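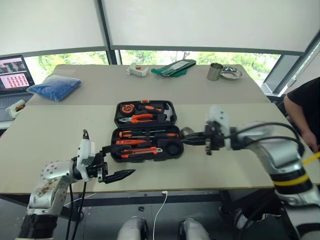 Hamada asked after the last report whether the cell could go a full week without somebody standing by to reset it. The answer at the end of February is no, but the gap is smaller than it was, and most of what follows is on that point.

Status of the two-arm cell, second period

The cell is still set up for the toolbox task: hand tools go in and out of an open toolbox on the work table, with either arm allowed to pick. We have kept the task the same so that the maintenance figures can be compared with the first period. No new hardware was bought. The work was on grippers, cabling and the daily check.

Grippers

The finger mounts were the main cause of stops last time. The screws worked loose under side load, mostly when a gripper closed on plier handles at an angle. We now use thread locker on all finger screws and check them with a torque driver every 100 cycles. Both sets of finger pads were replaced at the start of the period. The left pads have worn faster than the right and will need changing again before the summer. Prurari has the drawing for a thicker pad and has quoted a lead time of 20 working days. We have not placed the order yet, as we would like to see one more month of wear on the current type.

Cabling

The cables run outside the arms, and this remains the weak point. One connector on the right arm failed in the middle of a run and took an afternoon to find, as the fault showed only when the arm was reaching across. It was replaced along with its twin on the left arm. Slack has been reset on both sides so that nothing pulls tight at full reach. We asked Tralel about a sleeved cable set. They can supply one, but it is stiffer than what we have and would mean going through the joint calibration again.

Calibration

Calibration is checked each morning at 7 and takes less time than it did, mainly because the steps are now written down in order. The right arm drifts more than the left after a cold start. Letting it move through a slow warm-up first has brought this within limits, though we do not yet know the cause.

Stops

The log shows seven unplanned stops in the period. Four were finger screws, all before the thread locker went on. One was the connector. The other two were software time-outs that cleared on restart and have not come back.

Budget

Spending is within the Garkonico grant line for parts. The connector and pads were the only items of any size. If the sleeved cables go ahead they will have to come out of the next period, and we will send a separate request with the quote attached.

Next period

Decide on the thicker pads. Try the sleeved cables on the right arm only. Run the cell overnight with remote alerts turned on, and report the number of resets needed.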